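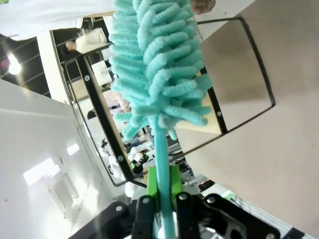

Fig. 1. Turquoise chenille duster with a slim teal handle.

Household dust in shared student flats
Group 4: Adi Lau, Aldana Echeverría, Hakim Saragih, Herman Teoh
Supervisor: Hendrik Wouters

Why we did it
Everyone in halls complains about dust and no one knows where it comes from. We wanted to see whether it is mostly fabric fibres, skin or stuff blown in from the road. Also whether opening a window makes it better or worse.

What we did
18 rooms in the Durkero building, all on the road side or the courtyard side. Clean glass slide left on top of the wardrobe in each room, left there for 4 weeks in May. Tenants asked not to move it (two did, more on that below). Each room also kept a window diary – hours open per day, very rough.
Slides then looked at under the microscope in the teaching lab. Counted particles in a fixed square and sorted them into fibre, flake, grit and other. Adi did all the counting so at least it is the same pair of eyes.

Results
2,054 particles in total from 16 usable slides. Nearly 1,000 of those were fibres, mostly cotton looking, blue and grey. Grit came second. Flakes were lower than we expected, possibly we missed the small ones.
Road side rooms had more grit, courtyard rooms more fibre. Window hours did not match up with anything much. The worst slide by far was a courtyard room with a drying rack next to the wardrobe, so laundry may matter more than the street.

Problems
Two slides lost. One was wiped clean by a tenant who thought it was rubbish, one fell behind the wardrobe. Window diaries were filled in from memory in at least some rooms. "Other" became a dumping ground, we should of split it up before starting. No weighing, the lab scale was not sensitve enough.

Next time
Two slides per room, and a note of when washing is dried indoors. Herman wants to add carpets versus hard floors. Raw counts are in the appendix, window diaries with Aldana.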